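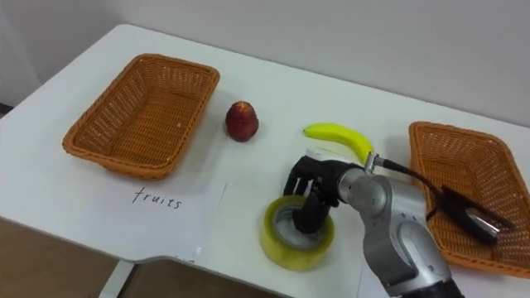

Who can stop the robot during a session?

Anyone in the room can. The operator, the second person and any visitor all have the same right to call a stop or press the button. The session stays stopped until the operator and the second person have both agreed to go on.

Tabletop work at Hulau: rules in use

This page belongs to the Hulau working rules, the 11 rules we follow when a humanoid robot handles ordinary household things on a table. The rules were written by Urmas Urbonaitė and revised in November by Pylyp Derkach after the Ullholm site started using them too. They cover the room, the people and the objects. Control software has its own document, which is kept with the Zalewska test plans.

We have 2,205 sessions in the log. The first 2,000 were run under the old rules, which fit on one page and said very little about the floor. Most of what was added in November is about the floor.

Before power on

Two people are present for every session. One operates and the other watches. The watcher does not take calls, type notes or set up the next task while the robot is powered.

Walk the full length of every cable by hand and look at it as you go. Check the connectors at the hand and wrist last.

Put out only the objects named on the task sheet. If the task uses a written label, write it large enough to read from where the operator stands, and use the same word that appears on the sheet. "Fruit" and "fruits" have been logged as two different tasks before, and it took Pylyp most of an afternoon to sort them out.

Lock the height of the table. If it is a standing desk, unplug the lift control too.

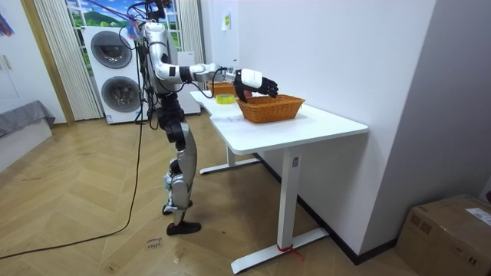 Trailing cables are covered by rule 7, the longest of the 11 and the one most often broken. The watcher picks a standing place before power on and keeps the cable in sight from there. With a long black cable dropping from the robot's back and running over the floorboards, the walking route for people has to go around the other side, in front of the desk or well clear of the cable's far end. Do not step over it. Do not move it with your foot while the robot is standing. If it needs moving, call a stop first.

During a session

Hands stay off the table while the arm is powered. This includes picking up something the robot has dropped. A dropped object is left where it is until the stop has been called and the arm is still.

The watcher says "clear" out loud before each run. The operator waits to hear it. A nod does not count, and neither does a thumbs up through the door.

Small rolling objects go toward the middle of the table at the start. Apples are the usual problem. Containers should be empty at the start unless the task sheet says otherwise, and the sheet should say which container is the target.

Visitors stand behind the watcher. Tell them about the stop button when they come in, and show them where it is. Pointing at it from across the room was allowed under the old rules and no longer is.

After a session

Power down the arm before anyone resets the table. Then write the log entry, including any stop, who called it and what they saw. A stop that proved unnecessary is logged the same way and needs no further explanation from the person who called it.

Paper notes and labels go back in the folder or in the bin, including any that have ended up on the floor. Loose straps and ties are checked and put away before the next team comes in.

Changes and questions

Suggested changes go to Urmas, with the session number if there is one. Prostutgate has asked for a version for rooms with two robots in them. It is being drafted and should not be used yet. Until it is ready, one room means one powered robot.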